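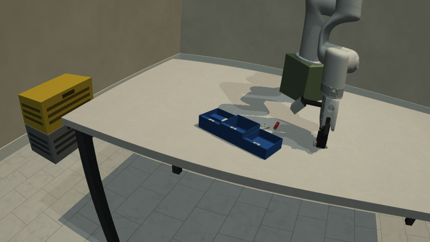 A large table with a pale top.

Can I still vote if my polling station has moved and my card has the old address?

My poll card says Prarkach village hall, but a notice on the hall door says voting for the Kader ward by-election is now at the school on Wostach Road. I've had no new card. I work until 8 in the evening and don't want to go to the wrong place. Do I need a new card, and can I use either building?

3 answers

Answer 1
You don't need the card at all. It's only there to tell you where to go. If you are on the register they will find your name. You can't use either building though, only the one your road is assigned to, and if the notice is right that's now the school. Take photo ID if your election asks for it, as that does matter.
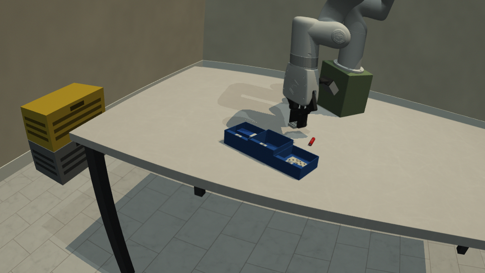 Robot arm at a light beige table, with a small red cylinder and a dark blue divided tray.

Answer 2
They moved ours as well. I'm in Weerasinghe Close and the walk went from 300 metres to well over a mile. I complained and got a standard letter back. Just go in the morning, it's quieter.

Answer 3
I've been a poll clerk at several local elections. The first answer is right, but check before you set out. Ring the elections office and give them your postcode. Sometimes a ward is split, so house numbers up to 106 on a long road go to one station and the rest to another. A notice on a door doesn't always say which.

On the times, polls close at 10 at night. If you are in the queue by then you will still be given a ballot paper. If you can't be sure of getting there, ask about a proxy, but the deadline for that is several days before the poll unless it's an emergency.

When you get there, give your name and address. They mark you off and hand you the paper. My last station had 212 voters all day, so there was no wait.

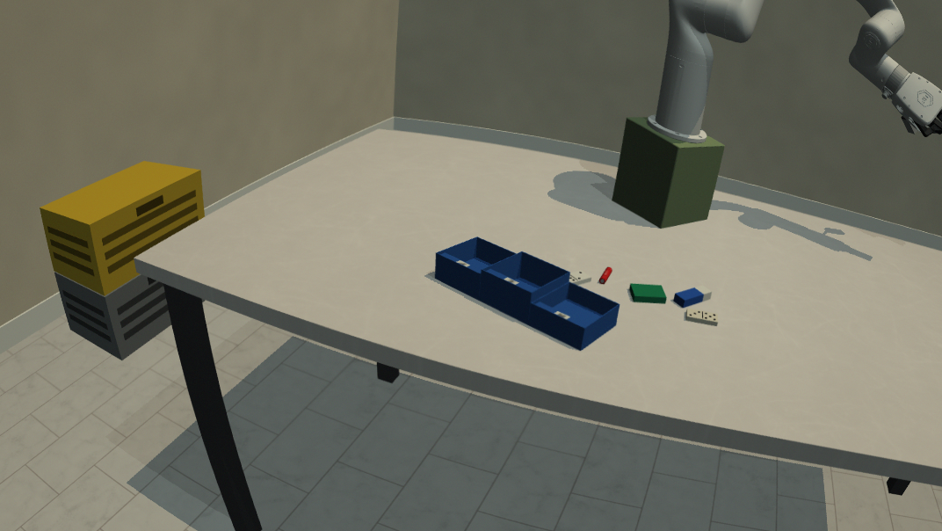
Related questions
I moved house in January, which ward do I vote in?
Can I hand in a postal vote at the polling station?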